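The Lamplighter's Ledger: A Reading Report

Historical novels about trades are a long-standing interest of this blog, and readers have written more than once to ask when a full report on Sigrun Engebretsen's The Lamplighter's Ledger would be posted. The book was read in January, set aside, and read a second time before these remarks were prepared. The second reading changed the assessment in several respects, and where it did so the change is noted.

The novel is set in Prellby, a harbor town on a cold coast, in the years when oil lamps were giving way to gas. Its central figure is Nanach, the younger son of a ship's chandler, who is placed with the town lighting office at the age of fourteen and given charge of the ledger in which every lamp, every wick and every pint of oil is recorded. The ledger lists 999 lamps. The town has never had that many. The whole plot proceeds from this discrepancy, which Nanach notices on his first winter rounds and does not mention to anyone for the better part of 300 pages.

It should be said at the outset that this is a slow book. The first of its four parts is given over almost entirely to the work itself: the trimming of wicks, the carrying of ladders, the order in which the streets were lit and the reasons for that order. Engebretsen has clearly read a great deal about the subject, and she is generous with what she has found. Readers who enjoy this kind of material will be well served. Readers who do not are advised to begin at the chapter titled "Fog Money," which can be followed without difficulty by anyone who knows only that the ledger is false.
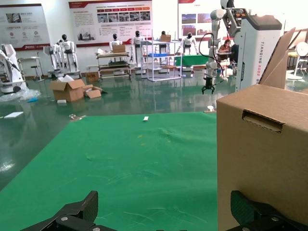 The master of the lighting office, Tzanetos, is the strongest character in the novel. He came to Prellby as a sailor, stayed after an injury, and rose through the office by being the only man in it who could do long division. He is fond of Nanach and teaches him well. He is also responsible for the missing lamps, and the reader understands this long before Nanach does. On a first reading this seemed a weakness in the construction. On a second it was plain that the author had intended it, and that the tension in the middle chapters comes from watching a boy admire a man whose handwriting he will eventually have to identify before a magistrate.

The scene in which he does so is handled with great restraint. It takes up less than two pages. Nanach is asked whether the figures are in the hand of his master, and he asks to be shown the page again. There is no speech. Tzanetos looks at the window throughout, and the clerk misspells his name in the record.

The secondary characters are less even. Nanach's mother is drawn with care, particularly in the Sunday dinners where she attempts to learn what is troubling her son by serving him progressively larger portions. His older brother, Borkow, is not so fortunate. He exists in order to disapprove, and his return from sea in the third part adds a quarrel over the family shop that is neither prepared for nor resolved. It is possible that an earlier draft gave him more to do.

A few words are needed on the style. Engebretsen writes short sentences and few adjectives, and her dialogue is set without quotation marks. Opinions on that practice differ. In the crowded scenes at the office it was sometimes necessary to go back and establish who was speaking. In the scenes between Nanach and Tzanetos, where there are only two voices and each knows what the other will say, the effect is very good indeed.
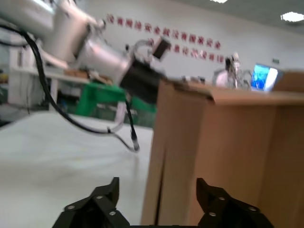 Filed under: Historical Fiction, Apprentices and Masters

The matter of historical accuracy has been raised by two correspondents, both of whom object to the speed with which gas is introduced in the final part. The town goes from its first gas lamp to its last oil lamp in a single winter. This does appear to be very fast for a place of the size described. The author's note at the back concedes the point and states that the calendar was compressed so that Nanach would still be a young man at the close. That is a reasonable decision for a novelist to make, and it is to her credit that she declares it.

The same note explains that Prellby is a composite of several harbor towns and that the lamp count was chosen for its appearance on the page. Readers who hope to find the original of the ledger in an archive will not find one. The chapter on the oil auction, on the other hand, is said to follow a surviving account closely - the detail of the candle burning down to close the bidding is taken directly from it.

One criticism remains. The final chapter moves forward forty years to show Nanach as an old man, walking the route he was first taught. Much of it is beautiful. It also tells the reader what became of every person in the book, including several who had been forgotten, and in doing so it loosens the hold of the courtroom scene that precedes it. The book would have been better served by ending with the clerk's misspelling. This view was not held after the first reading and is now held firmly.

For those who intend to purchase a copy, the hardcover is well bound and opens flat. It includes a map of the town printed on the inside boards, with the lamp route marked by a dotted line. The map is worth consulting, as the streets are named constantly and the author assumes they will be remembered. The paperback moves the map to a single page near the front and reduces it to the point where the street names cannot be read without a glass. The first printing was limited to 2,000 copies and is becoming difficult to obtain at an ordinary price.

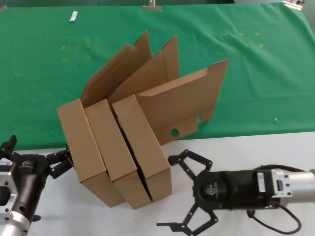
Three cardboard boxes, standing on end.

The question asked most often by readers of this blog is whether a book is suitable for a discussion group. In this case the answer is yes, with the caution that the first part should be assigned on its own and given a full meeting. Members who are asked to read half the novel at once may not return. The following subjects have proved useful: whether Tzanetos wishes to be discovered, why Nanach corrects the smaller errors in the ledger while leaving the large one alone, and what his mother knows by the time of the trial. On the last of these the text supports more than one answer, and the conversation with the goose in the second part should be looked at closely before anyone commits to a position.

Engebretsen's earlier novel, The Salt Weighers, is shorter and may be the better introduction to her work. It shares the northern setting and the interest in weights and accounts, but the plot moves at a quicker pace and the family at its center is a happier one. A report on that title was planned for this spring and will be posted when the second reading is complete.

Comments are open below. Correspondents are requested, as always, to mark any discussion of the trial scene clearly at the top of their remarks for the benefit of those who have not yet reached it.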